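Tralen Opens Its Kitchen Task Kit to Outside Laboratories

The robotics supplier Tralen has begun offering its kitchen task kit to universities and private laboratories. The company's product office answered questions in May at its Gosine workshop, where the kit is assembled and checked before shipment.

According to the office, the kit was designed for teams that wish to compare grippers and hands on the same household work. "Our customers asked for a fixed set of tasks at a size that fits on a laboratory bench," the office stated. "A toy kitchen meets that need, and its parts are inexpensive to replace."

The standard package contains 16 written tasks, most of which concern the stovetop, the pot and the small objects on the counter. The price is 2000 dollars, excluding the arm.

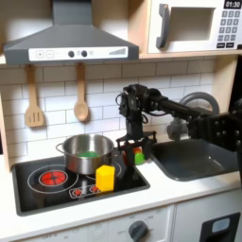

Choice of End Effector

The mounting plate accepts 2 types of tool - a parallel gripper or a multi-jointed hand. The office recommends that new users start with the gripper. "The hand is intended for tasks at the controls, where finger placement matters more than grip," it explained. The range hood, with its printed plus and minus buttons, is used for much of that work.
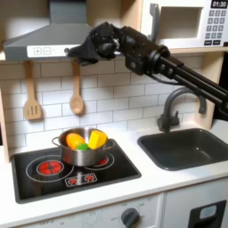

The multi-jointed hand at the control strip of the range hood.

Asked about support, the office said that Sternix handles repairs under a separate service agreement. The Chávez laboratory, an early customer, has logged some 300 hours with the kit and requested a clearer manual. A revised edition is in preparation and will be sent to all registered users without charge.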